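Section 4: Mounting the Kirkora wall shelf

Read this section through once before you start. Mounting the shelf takes one person with a level, or two people if you are using the long rail. The upright kit and the cabinet kit are covered in Sections 5 and 6.

Before you drill

The Kirkora rail must be fixed to a sound wall. Painted drywall, plaster over brick, and bare concrete are all suitable, but each needs its own anchor. The gray anchors in bag B are for drywall. The long brown ones in bag C are for brick and concrete. Do not mix them on the same rail.

Choose a stretch of plain wall with no switches or outlets directly above or below it. Cables usually run straight up or straight down from an outlet, so a clear wall is a good sign, though you should still check with a cable detector.

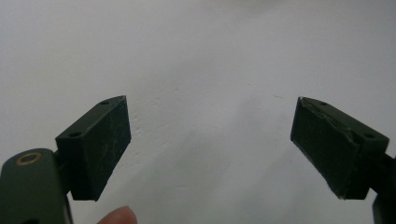
Marking and fixing the rail

1. Hold the rail against the wall at the height you want and put a light pencil mark at each end. The top of the shelf will sit slightly higher than the top of the rail.

2. Lay the level along the rail and adjust until the bubble is centered. Do not measure up from the floor or down from the ceiling. In older houses neither one can be trusted.

3. Mark the center of every hole. Take the rail away and check the marks with the level again.

4. Run the cable detector slowly over each mark. If it sounds, move the whole rail at least 100 mm to one side and start again at step 1.

Caution: Turn off the power to the room at the breaker before drilling. Wear eye protection, and a dust mask if you are drilling brick or concrete.

5. Drill to the depth given on the anchor bag. A piece of tape wrapped around the bit makes a good depth stop.

6. Vacuum the dust out of the holes and push the anchors in until they are flush. If an anchor spins or sits loose, take it out and use the next size up.

7. Put in all the screws by hand, leaving them slightly slack. Check the level one last time, then tighten from the middle outward.

Note: On fresh plaster, wait until the surface is fully dry and one even color before you fix anything to it. New paint should be left overnight at least. A rail pressed onto soft paint will pull it off later.

Plain walls in white or pale gray show pencil marks and fingerprints easily. Use a soft eraser on the marks before you hang the shelf, while you can still reach them. A barely damp cloth will take off most of the rest, but test it low down first if the paint is flat.

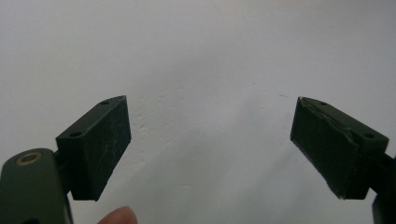
Nomvula Mnguni
Technical writer, Stustow Shelving

Hanging the shelf

8. Tilt the back edge of the shelf up and hook it over the rail, starting at the left end. Lower the front until both catches click.

9. Fit the 2 locking pins from underneath. The shelf must not be loaded without them.

10. Pull the front edge gently toward you. If it moves, take the shelf off and check that the rail screws are tight.

Load limits

On drywall anchors, do not put more than 15 kg on the shelf. Spread the weight, and keep heavy things close to the wall. Limits for brick and concrete are printed on bag C.

Check the screws again after a month, then once a year – October is easy to remember if you do your smoke alarms then.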